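Urnlow sim, wire tracing: notebook
November, Sunday, started just after lunch

Carrying on from the planner branch. Goal for today was to get the Trukley tracker and the new bimanual planner running against the same simulator build, with the wire model turned on, and to find out why the planner keeps refusing grasps that look perfectly reachable.

Build state: Billbridge bridge process rebuilt from clean. The old one was still linked against the previous message definitions and dropped the joint velocity field without saying so. If anyone sees the arms hold still while the planner logs "executing", check that first. Physics step is 2 ms, control loop every second step, so 4 ms. Wire solver does its own substeps inside that and I have left them alone.

Run A. Default scene, perception off, wire state fed straight from the simulator. Planner finds a two-arm solution inside the time budget on nearly every seed. Execution tracks well. So the planner is fine when it is told the truth, and the refusals come from what the tracker gives it.

Run B. Same scene, perception on. Refusals came back straight away. Dumped the tracker output and the wire is being returned as two separate curves with a gap between them. The planner then treats the gap as two free ends and tries to keep both clear of each other, and that leaves it no valid approach for the left arm. Cause is the depth gate. The wire is thin enough that the depth image loses it on part of its length, and the gate throws out any colour pixel with no matching depth.

Run C. Loosened the gate so a pixel with no depth can borrow from the fitted table plane, but only if it is inside the table polygon. Gap closed. New problem: the tracker now joins unrelated bits of wire if they come close enough in the image. Added a direction term to the joining cost so that pieces meeting at a sharp angle are left apart. Weight set by hand, needs doing properly.

Run D. Batch with randomised wire shapes, 500 episodes, headless. Left it going while I sorted out the collision side. 4 episodes crashed in the bridge with the same assertion, all at reset, none during motion. Looks like a race between the scene reload and the first camera request. Put a wait in for now. Ugly, but it holds.

Collision checking. The Espinoza library caches the distance field per object and only rebuilds when the object's ID changes. We move objects between resets and keep the ID, so the cached field was stale and the planner was avoiding obstacles where they had been in the previous episode. This accounts for a second group of refusals that I had been blaming on the tracker. Fix is one line in the reset hook to invalidate the cache. It costs a noticeable pause at the start of each episode, and I would rather pay that than debug it again.

Also cut the planner's maximum iterations to 4000. Higher values were finding solutions, but the paths were long and wandering and the smoother could not rescue them. Better to fail early and resample the grasp.

Still open:
- Joining weight in the tracker. Do a sweep instead of guessing.
- Reset race in the bridge. Needs a proper ready signal.
- Grasp scoring takes no account of which arm is nearer. It should.
- Planner log does not record which cost term rejected a candidate. Add this before the next batch or we will be reading dumps by hand again.

Segmentation is the last thing for today. The colour model is a plain threshold in hue and saturation with a minimum component length, and I want to keep it that simple until it fails for a good reason. The test scene with the black sphere suits it: the long red wire in its loose S has nothing else red near it on the pale table, so the mask should need no tuning. The short second piece at the left edge is the case to watch, as the joining step ought to leave it as its own curve until there is evidence otherwise. The sphere has no visible shading to give a surface cue, so for now its pose goes to the planner from the simulator state and the tracker is not asked about it. Next batch uses this layout with the new cost term and the cache fix both in.
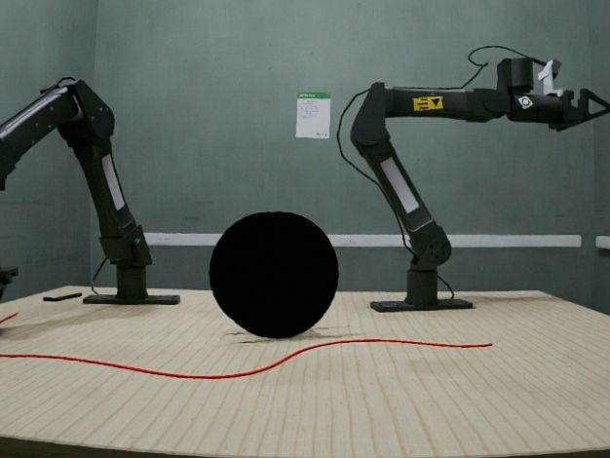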